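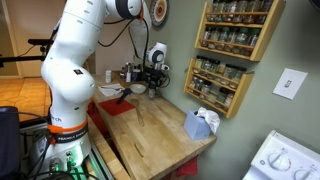

# The Sodlow kitchen and the cable that got us

Welcome to the Sodlow gallery page! If you've come over from the Pai build notes you'll know this kitchen already: green wall, spice racks, far too many jars. I've put the snag story on here because people keep asking about it and I'm sick of typing it out in bits.

**The bench, arm on the left.** Little glass jar under the gripper, wooden spoon and red mat up the front, tissue box on the right. Green light glowing at the base. Have a look at the black cables looping between the upper links and the wrist, they're the villains of the whole page.

## What happened

It was a Tuesday, a bit after lunch, and we were running Pai on jar pickups. It's a dull little job: go down to the jar, close, lift, shift it over, put it down, go home. We'd set it up to do 3000 cycles over the week and it had been ticking along so nicely that I'd started answering emails with my back half turned (I know, I know).

Then there was a twang. I've got no better word for it! The slack in the cable had swung out on the way back up and hooked itself over the corner of the lower spice rack, and the arm carried on with its move, because as far as our code was concerned there was nothing there. The loop pulled tight, the rack jumped on its screws, and a jar of paprika came off the shelf and went everywhere. I hit the stop. The arm held where it was, looking very pleased with itself, with a fine red dust settling over the tissues.

No one was hurt, and I was well out of reach. But I'd been leaning across that same bench ten minutes earlier to straighten the napkins, with the program paused and my hand nowhere near the stop button, and I didn't love thinking about that afterwards.

## What we got wrong

Mostly the cables. We'd modelled the arm, the table, the wall and the racks, and completely left out the floppy stuff hanging off the arm. Every path was clear on the screen. I went back through the Flovow logs that evening and the force readings at the wrist had little bumps in them on 8 earlier cycles, all on the same upswing. So the cable had been brushing the rack for a while and we'd filed it under noise. That one stings a bit.

Our stop threshold was no help either. I'd loosened it in March when Pai kept halting every time the gripper touched down a touch hard, and I'd meant to put it back. There was even a sticky note about it. The sticky note was under a coffee cup.

## What we changed

- Re-dressed the cables with Zustonell clips, 4 of them, with enough slack for the wrist to turn and no more.
- Put a fat invisible box around the racks in the planner, so the arm now takes the long way home. It's slower and I've stopped caring.
- Set the stop threshold back where it was and fixed the touchdown speed properly.
- Flovow now pings me when the same bump shows up twice in the same spot.
- Whoever's watching a run has the stop button in their hand. Emails can wait.
- Hands stay off the bench unless the arm is locked, even for napkins.

We started the count again from zero, which hurt, and did the full 3000 without another twang. The clips needed snugging up once along the way, so if you're copying this setup, check yours when you do your morning warm-up.

The bottom rack still has a small dent on its corner and there's paprika in the grooves of the bench that I reckon will be there when the house falls down. If you've got a better way of dressing cables on an arm that works this close to shelves, send it over, I'd love to see it!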